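Robotics group: fewer demonstrations for clear plastic

12 shares | 3 comments

Readers of this newsletter will remember that in spring we wrote about the Dometti project and its trouble with transparent objects. In the meantime the work went forward, and we want to tell where it stands now.

The task is simple to say. An arm must pick up an object from a table covered with cloth and bring it to a tray. With boxes, cans and wooden blocks our earlier policy did this well enough. With clear plastic it was poor. The depth camera looks through the wall of a bottle and measures the cloth behind it, so the arm receives a surface with holes in it, and it often closes the fingers too early or too low. A person looks for the label, the cap and the small bright lines on the ribs, and from these pieces understands the rest. We asked ourselves if a policy can learn the same habit from a limited number of demonstrations.

The method, which we call Livow inside the group, has two parts. First we cut every demonstration into short phases: approach, contact, lift, carry, lower, release. The cutting is made from the finger position and the motor current, and an operator checks it later by eye. Second, during training we do not give all phases the same weight. The moments just before and just after contact are shown to the network more often, and the long free movements less often. The idea came from a very boring afternoon of watching recordings, when we noticed that most of the seconds in our data show an arm which travels through air and teaches nothing new.

For the main set we recorded 3,000 demonstrations in our laboratory in Barnia, by teleoperation, with 22 objects. Only 700 of these demonstrations are with clear plastic. We kept the rest because the arm still has to handle ordinary things, and we did not want to have one policy for bottles and another one for everything else.

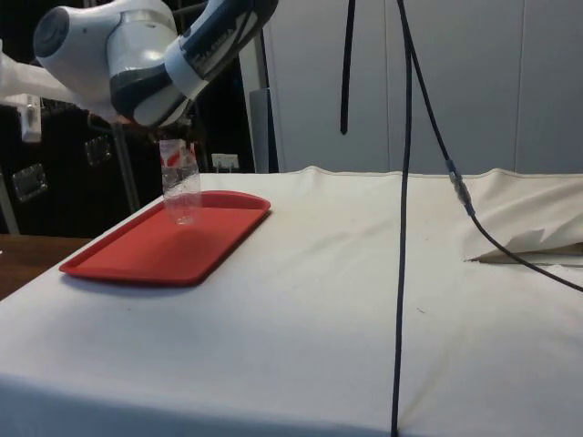
A cup held upright at the tray, and then a bottle on the cloth and a bottle in the air.

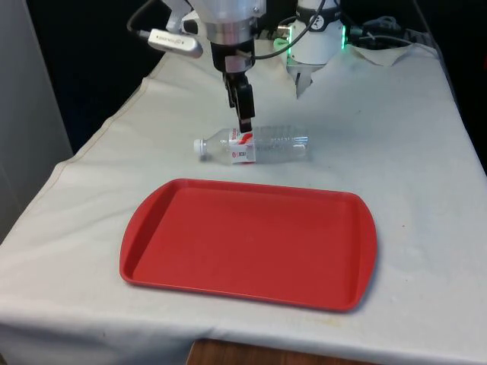
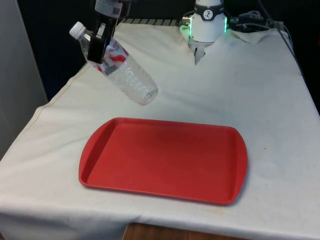 For comparison we trained the old policy on exactly the same recordings, with all phases equal. Each version was trained 5 times from different starting values. We find this necessary, even if it takes many nights of computer time, for the reason that a single good run can please everybody and mean very little. In all the runs the Livow version was better on the clear objects. On the ordinary objects the two versions were so close that we would not claim any difference.

The improvement is mostly at the first grasp. The old policy often touched a bottle, pushed it a little, went up and tried again from nearly the same place. The new one makes this mistake less. When it misses, it usually comes back with a changed angle, and we think this is thanks to the extra weight on the frames after contact, where the operators were correcting themselves. At the beginning we had planned to throw away these corrections as bad data. We are now glad that the disk was large.

There are also weak points. A bottle which lies with its label turned down is still difficult, and a bottle without any label is worse. Folds in the cloth confuse the depth camera in their own way, and sometimes the arm prefers a fold to the object. Cups are easier to find than bottles but more delicate to hold: if the fingers close too strongly the wall bends, the cup changes its shape, and the release becomes uncertain. For the moment we limit the closing force by hand, with one value for all cups. It is not an elegant solution and a reviewer has already told us so.

We should mention the lighting too. Most of our recordings were made with the ceiling lamps on. In March we did some trials in the late afternoon with the lamps off and the results were clearly lower, for both versions. We have not enough of these trials to write a number, so we will not write one. More recordings under changing light are on the list, after the software update.

The part of the work which took the longest was the checking of the phases. The automatic cutting finds the contact moment well for hard objects, but a soft bottle gives way slowly and the motor current rises without a clear step. The operators had to move many of these borders by hand. A small tool for this, called Rizzi, was written during the project. It shows the recording and the current curve side by side, and the border can be moved with the arrow keys. We will make it available to the other groups in the building as soon as the installation instructions are readable for someone who did not write them.

A longer text with all the tables is in preparation. Groups who work with glass or film packaging and have recordings to compare are welcome to write to us, also if their results do not agree with ours. The next item about Dometti will be on two arms working at the same table, where the question of who should wait for whom is still open.

Contact the editors | Past issues | © Barnia Robotics Newsletter | Back to top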